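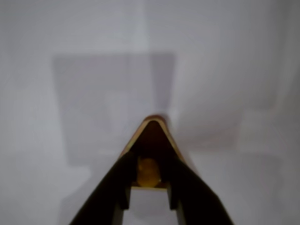

Tadcombe Toy Library: where we're up to with the small parts room
Report to the Sandhu Fund, 13/09/2020

Hello again, and thanks for being so patient with me on this one. I know the form has a box for each heading but I've never been any good with boxes (on paper, I mean, we have plenty of the other kind), so I'm writing it out as a letter and you can chop it up however suits.

When I wrote in April the back room was still a jumble. Every game and puzzle that had come back over the years with a bit missing had gone in there, along with ice cream tubs full of counters, pegs, beads, marbles, dice and wheels that belonged to something or other. It's so much better now! You can walk to the window and open it. The long bench is clear enough to work at, and the tubs have been tipped out, picked over and put back by type, at least the ones along the left-hand wall. The right-hand wall is still to come and I'll get to that.

The sorting itself is slow, fiddly and oddly enjoyable. We started out going by colour, which looked gorgeous and was no use at all when a family rang up wanting a replacement counter for a particular game. So we went back and did it again by size and shape first, then colour inside each tray. The yellows are a pest. There are lemony ones and mustardy ones and nearly orange ones, and under the old light they all looked the same, so quite a few were in with the wrong set until we changed the globe. Anything small enough for a littlie to swallow goes in the trays with clip lids and up on the top shelf, and that's written on the door in big letters.

Now, money. You gave us $1000 and we've spent $700 of it. Most of that went to Ustach for the shelving and the clear trays, and the rest was labels, the new light and a decent floor mat, the old one being a proper trip hazard. The receipts are in the envelope with this letter. The shelving arrived with the wrong brackets, and that held us up while Ustach sent the right ones, but they didn't charge for the second delivery and the shelves don't wobble. I'd use them again.

What I'd like to do with the money that's left, if you're happy, is buy more of the shallow trays. The deep ones seemed like good value and they're fine for blocks and train track, but with the tiny stuff you end up raking through with your fingers to get to the bottom, and half of it goes on the floor. In a shallow tray you can see the piece you want and pick it straight out. I've asked Ustach for a price and will send it on when I have it.

A few games have gone back on the borrowing shelves complete, which was the whole idea! The fishing game is out on loan as I type, and the big marble run has all its pieces again after goodness knows how long. Wostow Playgroup have asked whether they can send over their own tubs of odds and ends. I've said yes in principle, but only up to 2 boxes at a time or we'll be back where we began.

Still to do:
The right-hand wall, mainly jigsaws and mixed construction sets
Labels on the top shelf trays (they have masking tape at present)
A list of which games are short and what they're short of
Finding a home for the foam letters, which don't stack with anything

The jigsaws worry me a bit. You can't sort a jigsaw piece by looking at it, not really, you have to make the puzzle up and see what's missing, and that takes the bench out of action for ages. I may put a few out on the front table and let families have a go at them while they wait.

If you'd like to come and see the room, please do, any session is fine. Come round by the side gate, the front door is sticking again.

Coordinator, Tadcombe Toy Library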